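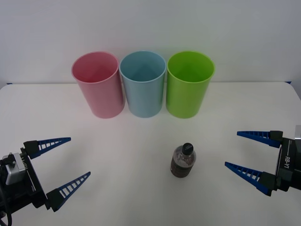
Vasos de plástico: lo que uso para repartir concentrado de café

Llevo desde septiembre preparando el café en frío en concentrado y diluyéndolo en el momento. El método es conocido y no voy a repetirlo entero. Me interesa dejar por escrito la parte del servicio, que es donde más producto se pierde y de la que menos encuentro publicado.

Primero, el recipiente. Para el concentrado prefiero una botella pequeña, baja y ancha, de plástico transparente y con tapón de rosca. La transparencia permite leer el nivel sin abrir. La anchura baja el centro de gravedad, y con la botella a medio llenar se nota: las altas y estrechas se van al suelo con un codazo. El tapón negro disimula las manchas de la rosca, cosa que tiene ventajas y un inconveniente evidente, y es que hay que acordarse de lavarla.

El vidrio lo descarté por peso. Tuve una botella Rikden de cristal grueso, correcta en todo lo demás, que ocupaba la puerta de la nevera y golpeaba cada vez que alguien cerraba. Ahora la uso para el vinagre.

Segundo, los vasos. Compré los Elton de plástico, cilíndricos, con una ligera conicidad hacia la boca. Los tengo en rosa pastel, azul claro y verde lima. El color me sirve para asignar dilución, siempre la misma:

Rosa: una parte de concentrado por 3 de agua.
Azul: una parte por 2 de agua.
Verde: una parte por 2 de leche.

Así puedo servir varias mezclas seguidas sin etiquetar nada. El verde es el más saturado y el que antes se localiza, de modo que lleva la mezcla con leche, que es la que alguien puede no tolerar. Si se va a copiar el sistema, conviene fijar esa asignación y no tocarla.

La conicidad tiene consecuencias al medir. En un vaso más ancho arriba que abajo, la mitad de la altura contiene menos de la mitad del volumen. El error es pequeño con esta geometría, pero en proporciones cortas se aprecia en boca. Durante las primeras semanas medí a ojo por altura y el café me salía flojo sin que entendiera el motivo. El concentrado, al ir primero, ocupaba la zona estrecha, y lo que yo tomaba por un cuarto del vaso era bastante menos.

La corrección es pesar. Vaso en la báscula, tara, concentrado, anotar, tara de nuevo, agua. El concentrado tiene una densidad lo bastante próxima a la del agua como para tratar gramos y mililitros como equivalentes. Con leche el desvío es algo mayor y tampoco lo corrijo.

La báscula es una Tsai de cocina, resolución de un gramo. Tarda en estabilizarse si se vierte muy despacio, porque interpreta el goteo como deriva y lo absorbe. Hay que verter con decisión y parar.

Sobre el borde. Los Elton llevan un reborde fino y redondeado que bebe bien y que gotea mal si se usa el vaso para trasvasar. No tienen pico. Para devolver líquido a la botella hace falta un embudo, y aquí entra el Erivia plegable, de silicona, que entra en bocas pequeñas y se lava en un momento. El plegado me da igual, pero no lo encontré rígido en esa medida.

Disposición en la mesa. Pongo los vasos en fila al fondo, boca arriba, casi tocándose por el borde, y la botella delante, hacia la derecha. Soy diestro. De esa forma la mano que vierte no cruza por encima de ningún vaso ya servido y las gotas caen sobre la mesa. La mía es blanca y mate, y el café se ve enseguida. Una superficie oscura es más agradecida y peor para esto: la gota seca aparece al día siguiente, pegada.

Una tanda completa de concentrado me da 305 gramos ya filtrados. Lo guardo en nevera hasta 2 días. He leído plazos bastante más largos; a partir del tercero yo noto un sabor a cartón que la leche tapa y el agua no.

Limpieza. El plástico retiene olor si se deja el café dentro. Enjuague inmediato con agua fría, después agua templada y jabón neutro, y secado boca abajo sobre rejilla. El azul y el rosa acusan más el tinte en el fondo que el verde. Una cucharadita de bicarbonato con agua, media hora, lo quita casi todo. No uso estropajo: las rayas finas retienen el pigmento y el problema vuelve antes.

Pendiente: probar la misma rutina con té negro muy cargado, que mancha más y se enturbia al enfriarse. También quiero marcar por fuera la altura correspondiente a cada dosis, con rotulador permanente, y comprobar cuántos lavados aguanta la marca.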